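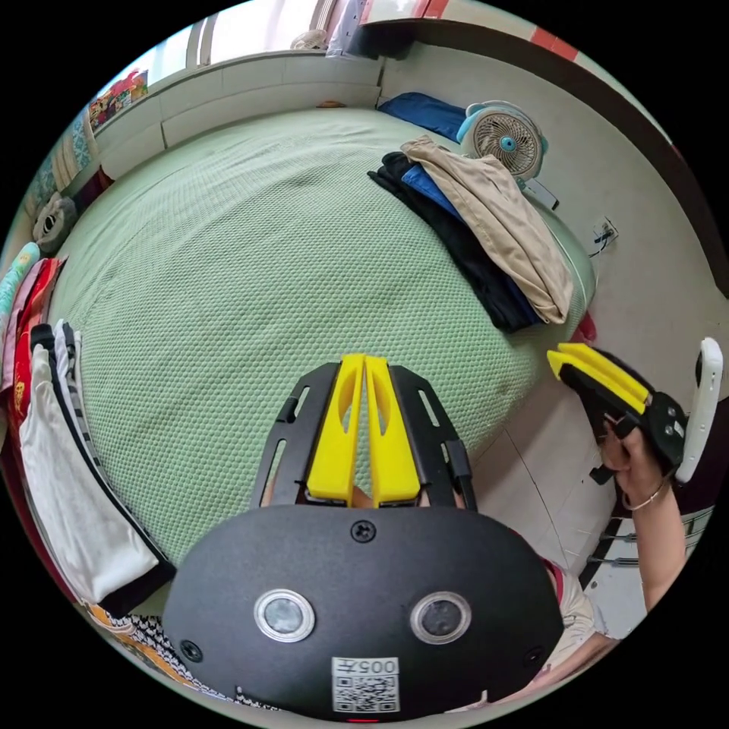 Trernside Health Forum
Sleep and Screens in Teenagers

srana_moderator
Posted October 31, 2019
Members are invited to comment on the Tekin survey of evening phone use, which collected 3,683 replies from parents. Please keep remarks civil and on topic.
Shabnam Rana, Moderator

kavau_parent
The survey asked parents only. My daughter would have given a very different answer about what happens after lights out.

G.Ticona
I must disagree in part. Parents set the house rules, and their view has value. Our school asks families to put phones away 60 minutes before bed — a modest request, in my opinion.
Gladys Ticona

skindell_nights
Modest for whom? My son's homework is posted online and is often due at midnight. The school cannot have it both ways.

G.Ticona
That is a fair point regarding deadlines. I will raise it at the December meeting. I do not accept that it excuses group chats.

kavau_parent
Will the students be heard at that meeting? Almost 200 of them signed the letter about deadlines.

srana_moderator
Written comments from students will be accepted.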